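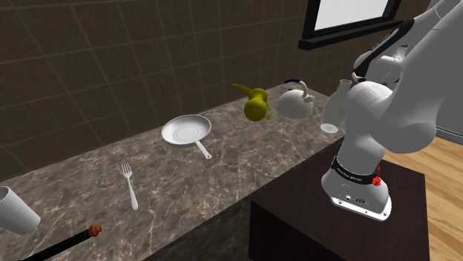

Iman Ouali writes that the July page on door hardware stopped too early: it covered keeping a burglar out of the kitchen door and left out what to do at six in the morning when the door is already open and the drawers are on the floor. The comment goes on to say that the Umthorpe prosecutor's office returned her restitution form twice, once for missing serial numbers and once for an unsigned repair estimate.

Both points are fair. The notes below cover the household side of a break-in, from the first hour to the restitution form. Procedures differ by county, and the forms mentioned are the ones used in Trostby County.

Before anyone arrives

Leave the house if there is any chance someone is still in it, and call from outside. Once officers have cleared it, ask which rooms you may enter. Until you have an answer, do not close drawers, sweep glass or wipe counters.

Keep pets and children in one room that was not entered. Use one route through the house and stay on it.

If rain is coming through a broken pane, cover the opening from the inside with a plastic sheet and painter's tape. Tape to the wall, not to the window frame or sash. Photograph the opening first, once straight on and once from each side.

Photographs

Take a wide shot of each room from the doorway, then one from the opposite corner. Close shots come after. For pry marks, place a ruler flat against the trim, parallel to the mark, and take one picture with it and one without. Turn off any filter or beauty setting on the phone. Do not crop or rename the originals; make copies and work on those.

Side lighting shows tool marks better than flash. Hold a flashlight nearly flat to the surface and have another person take the picture.

Things left behind

A screwdriver, glove or cigarette end that does not belong to the household should stay where it is until an officer collects it. If you find one after they have left, call the non-emergency number and give the report number. If told to bag it yourself:

Use a clean paper bag, not plastic. Moisture trapped in plastic damages biological material.
Wear new disposable gloves.
Handle the item by an edge unlikely to have been gripped.
Fold the bag over twice, tape it, and write the date, time, room and your name across the tape.
Store it in a dry cupboard away from the stove. One item per bag.

Removing fingerprint powder

Black powder is fine carbon and smears badly when wetted too soon. Confirm that the lifting is finished, then proceed in this order.

Vacuum with a soft brush attachment held just off the surface. Follow with a dry microfiber cloth, folded, turned to a clean face after each pass. Then use warm water with a few drops of dish soap, wrung nearly dry. Rinse and dry.

On sealed stone, keep to dish soap and water. Vinegar etches marble and limestone. On unfinished wood, an art-gum eraser takes up most of what the vacuum leaves. Painted drywall may need a coat of stain-blocking primer. Carpet should be vacuumed several times before any liquid goes near it. Keep the receipt for cleaning supplies, as Trostby accepts these on the restitution form under "incidental."

Securing a split door frame

For the first night, a sheet of plywood screwed into the studs on the inside is adequate. Pre-drill the holes. Do not throw away the damaged strike plate or the split piece of jamb; label them and put them in a box until the case is closed.

For the permanent repair, fit a long strike plate with screws that reach the stud. Shehata Hardware in Umthorpe stocks the Votmont reinforced plate, which comes with screws of the right length. If yours came with short ones, replace them. Check that the deadbolt extends fully into the pocket. If it stops short, deepen the pocket with a chisel before closing the door on it.

The inventory

Most rejected claims fail here. List every missing item on its own line with make, model, serial number, year bought, price paid and how you know the price. "Misc. tools" will be struck out. A set of sockets is one line if it was sold as a set.

Serial numbers can often be recovered from original boxes, warranty registrations, the router's list of connected devices, or old repair invoices. Look at family photographs too, as power tools and televisions turn up in the background.

In our county the standard form allows 31 lines. Attach a continuation sheet if you need more, and put the report number at the top of each one. Items under $50 may be grouped by room.

Estimates and receipts

A repair estimate needs the contractor's signature, license number and an itemized split between labor and materials. A printed email is not accepted without a signature. If you did the repair yourself, claim materials only and attach the receipts. Photocopy thermal receipts the same week, before they fade.

If the insurer has already paid part of the loss, say so on the form and enter only the deductible and the uncovered items. The insurer files for its own share.

Filing

Submit one copy and keep one. Ask the clerk to stamp yours with the date received. Restitution is decided at sentencing in most cases, so a form that arrives afterward may need a separate motion. Give the victim-services desk a current mailing address, and notify them again if you move.

Payments, when ordered, tend to be small and irregular. Record each one on the back of your copy of the form.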